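Aushilfen für das Sortieren und Packen von Erste-Hilfe-Kästen gesucht (m/w/d)

Calto sucht zum nächstmöglichen Termin zwei Aushilfen auf Stundenbasis für die Sortierstelle in Nilau. Bewerbungsschluss ist der 20. Juli 2021.

Wir nehmen Erste-Hilfe-Kästen aus Vereinen, Werkstätten und Schulen zurück, räumen sie aus, prüfen den Inhalt und packen sie neu. Im Juni sind 394 Kästen bei uns eingegangen. Ein Teil davon steht noch im Regal und soll bis zum Ende der Ferien fertig werden.

Was in den Kästen liegt, ist sehr unterschiedlich. Neben Verbandmaterial finden wir Kassenzettel, Schlüssel, Batterien und leere Verpackungen. Auf dem Tisch liegen dann Sachen wie ein zerknitterter Streifen Folie mit hellblauem Aufdruck oder ein kleines rundes Metallstück mit goldfarbenem Rand und roter Fläche, Anstecker oder Kronkorken. Folienreste kommen in den Müll, alles andere Fremde in die Fundschale. Die Fundschale wird mit der Nummer des Kastens beschriftet und geht an den Einsender zurück.
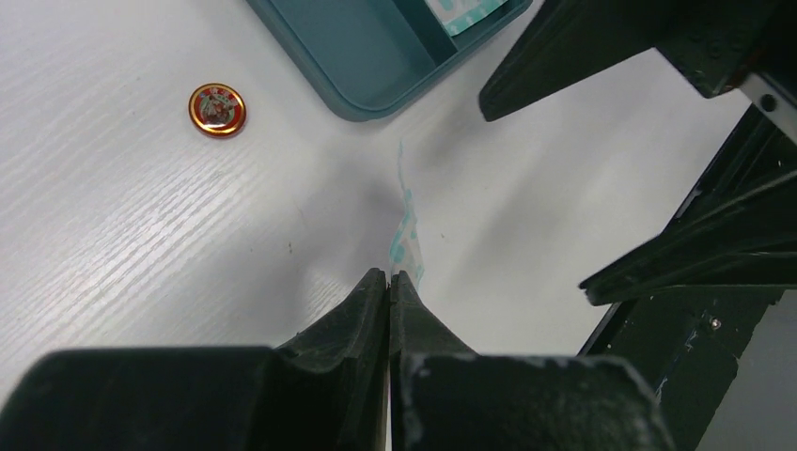 Ihre Aufgaben

Kästen öffnen, Einsatz herausnehmen und den Inhalt auf dem Tisch auslegen
Haltbarkeitsdaten und Verpackungen prüfen, beschädigte oder abgelaufene Teile aussortieren
Kasten und Einsatz auswischen und trocknen lassen
fehlendes Material aus dem Lager holen und nach Packliste einräumen
Prüfzettel ausfüllen und in den Deckel legen

Zum Packen: Wir arbeiten im Moment vor allem mit den blaugrünen Kästen mit losem Facheinsatz. Die Schere kommt in das lange Fach, Kompressen in die kleineren Fächer daneben. Beutel und größere Päckchen gehören nach unten in den Kasten. Der Einsatz wird erst aufgelegt, wenn unten alles flach liegt, sonst schließt der Deckel nicht.

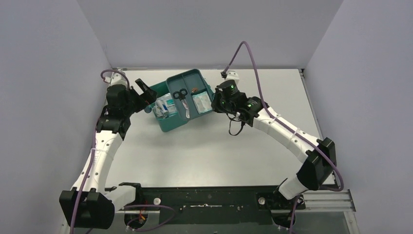

Kamonchanok Noiphan merkt dazu an, dass man in den ersten Tagen fast jeden Einsatz noch einmal herausnimmt, weil unten ein Päckchen übersteht. Sie rät, die Beutel vor dem Einlegen glatt zu streichen und die Packliste neben den Kasten zu legen, bis die Reihenfolge sitzt.

Was Sie mitbringen sollten

sorgfältiges Arbeiten, auch bei Wiederholungen
Lesen und Ausfüllen von Listen auf Deutsch
Bereitschaft, im Stehen zu arbeiten – ein Stehhocker ist vorhanden
Mindestalter 18 Jahre

Medizinische Vorkenntnisse sind nicht nötig. Wer einen Erste-Hilfe-Kurs besucht hat, kann das in der Bewerbung angeben. Die Einarbeitung übernimmt Kristaps Vanags.

Arbeitszeit und Bezahlung

Die Arbeitszeit beträgt 11 Stunden pro Woche, verteilt auf zwei Vormittage. Die Tage werden mit den anderen Aushilfen abgesprochen. Der Vertrag läuft zunächst sieben Wochen, eine Verlängerung ist möglich. Bezahlt wird nach Stunden, den Satz nennen wir im Vorgespräch. Arbeitskleidung und Handschuhe werden gestellt. Eine Fahrtkostenerstattung gibt es leider nicht.

Bewerbung

Bitte schicken Sie ein kurzes Anschreiben und einen Lebenslauf an Calto, Sortierstelle Nilau, zu Händen Tarmo Vasiliauskas. Zeugnisse brauchen wir nicht. Geben Sie an, ab wann Sie anfangen können und welche Vormittage bei Ihnen nicht gehen. Unterlagen auf Papier werden nicht zurückgeschickt – bitte keine Originale einsenden.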